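Benchtop arm practice

Benchtop arm practice is the loose body of rules, shop customs and half-written standards that governs the use of small, low-powered robot arms on ordinary tables. It covers arms light enough to be carried in one hand, usually printed in plastic and driven by hobby-grade servo motors, and it is mostly concerned with keeping them from damaging themselves, the furniture and the patience of whoever is in the room. Large industrial robots have a formal safety literature of great length. Small ones have mainly a sheet of paper taped to the wall, and benchtop arm practice is the study of what that paper ought to say.

Background

For many years small arms were treated as toys for regulatory purposes and as serious equipment for budget purposes, an arrangement that suited everyone until something fell off a table. The early users were hobbyists and students who worked alone, knew their own machines and had no reason to write anything down. The trouble came when arms began to be shared. A second user would power up a machine left in a pose the first user considered sensible, the arm would travel briskly to its starting position, and whatever stood between the two points would be added to the list of lessons learned.

The first document to treat the matter at length was the Flalholm Bench Code, drawn up at the Flalholm workshop by Lenuța Manole, who had been asked for a one-page notice and delivered 70 pages. The code was circulated in August and was widely admired by people who had read the table of contents. A shorter version, known as the Flalholm Nine for its nine rules, followed some months later and is the form in which most users have met it.

The Flalholm Nine

The nine rules are given below in the wording of the short version.

1. Know where the arm will go when the power comes on.
2. Fasten the base to something heavier than the arm.
3. Clear the reach before moving, including the part of the reach you do not plan to use.
4. Keep drinks off the bench.
5. Give every cable enough slack for the longest pose, and no more.
6. Park the arm before you walk away.
7. Let warm motors rest.
8. Write down what you changed.
9. The person holding the switch is in charge.

Rule 9 has caused the most argument and Rule 4 the most offenses. Rule 8 is generally agreed to be the most important and is followed chiefly by people who have already suffered from its absence.

Reach and clearance

Most benchtop codes define the reach as the whole space the arm could enter, as opposed to the space it is expected to enter. The distinction sounds fussy and accounts for a good share of the literature. A program that moves a gripper a few inches to the left may do so by swinging the elbow a long way to the right, and people who have been watching the gripper are often surprised by the elbow.

The usual method is to move the arm slowly by hand or at its lowest speed through its outer limits and mark the result on the table with tape. The Stomine guidelines add a margin of 400 millimeters beyond the tape for anything breakable. Critics have pointed out that on many tables this margin lies in midair. The authors of the guidelines replied that breakable things should then be kept on another table, and the matter has rested there.

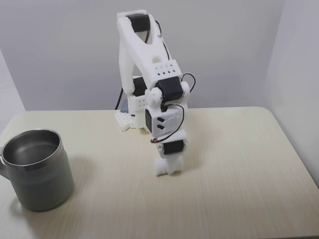

Parking, the subject of Rule 6, is the practice of leaving an arm in a pose it can hold without effort. An unpowered servo gives little resistance, so an arm left stretched out at shoulder height will sag or drop as soon as the current stops. The favored pose among many users is the folded arch, with the upper arm raised, the elbow at the top and the forearm hanging down until the gripper is at or just above the tabletop, jaws pointing down. The arch leaves the gripper very little distance to fall. It also takes up less table than a flat pose, which may explain why a steel mug can find a home on the same tabletop, Rule 4 notwithstanding. Codes differ on whether the jaws should be allowed to touch the surface. Flalholm permits it, while the Stomine guidelines ask for a gap, on the grounds that a gripper pressed into a table at power-on has nowhere to go but up, and will take the rest of the arm along.

Cables

Cable rules are the least read part of any benchtop code and the part most often consulted afterward. Each joint of a typical arm has its own motor, and each motor needs wire running to it across at least one thing that moves. Too little slack and the plug is drawn out at full stretch. Too much and the loop catches on a bracket, a table corner or a sleeve.

Flalholm requires that every loop be checked at both extremes of every joint before the first run of the day. The Stomine guidelines ask for the same check after any cable has been replaced, and forbid the use of tape as a permanent fix, with "permanent" defined as anything longer than an afternoon. The power cable is treated separately. It should leave from the back of the bench, away from the operator's knees, and should be secured so that a tug on the cord moves the cord and leaves the arm where it was.

Bożena Jasińska's commentary on the Flalholm code, still the standard one, gives the subject 11 words: "Look at the cable. Now move the arm. Look at it again." Pedants have since noted that the advice runs to 12, and the later printings leave the total to the reader.

The drinks question

No part of benchtop practice has produced more feeling than the rule on drinks. The long version of the Flalholm code bans all liquids within the marked reach and discourages them elsewhere in the room. The Stomine guidelines allow a closed container outside the reach. The Orakzai rules, written for a teaching lab where the students outnumbered the benches, allow an open cup anywhere the arm cannot touch it, provided its owner can say where that is.

Manole held that a mug on a bench was a sign the bench had become a desk, and that people behave differently at desks. Jasińska's commentary takes a softer line. She observes that a rule broken daily by everyone, including its author, teaches users that the other eight may be optional too, and she proposes a separate shelf at elbow height. The shelf has been adopted in several shops, where it is mostly used for screwdrivers.

Logging and handover

Rule 8 requires a written note of any change to the arm, its program or its starting position. The Undier log, a paper form designed for shared machines, became popular because it fits on one side of a sheet and has a large box for remarks. It asks for the pose at shutdown, any joint that ran warm, any part swapped, and the name of the next user if known.

A review of 1400 completed Undier forms, made at the Orakzai lab, found that more than 400 gave the remark as "fine" and left every other field blank. The reviewers recommended a shorter form. The designers of the log recommended shorter remarks boxes, so as to stop rewarding people with space they did not use. Both changes were made, and the present form is about the size of a postcard.

Handover in person is preferred where it can be managed. The outgoing user states the pose, the incoming user repeats it, and the switch changes hands. Newcomers tend to find the exchange embarrassing and to leave it out until the first time an arm stands up unexpectedly.

Criticism

Opponents of written codes argue that a plastic arm with small motors can do little harm, and that the paperwork weighs more than the machine. Supporters answer that small motors can still pinch a finger, tip a monitor or drag a laptop by its cord, and that habits picked up at the small bench are carried to larger ones. A third group holds that the codes are sound and simply too long. Manole is reported to have had some sympathy with this last view, and to have prepared an appendix on it.

See also

Cable management
Emergency stop
Machine guarding
Workbench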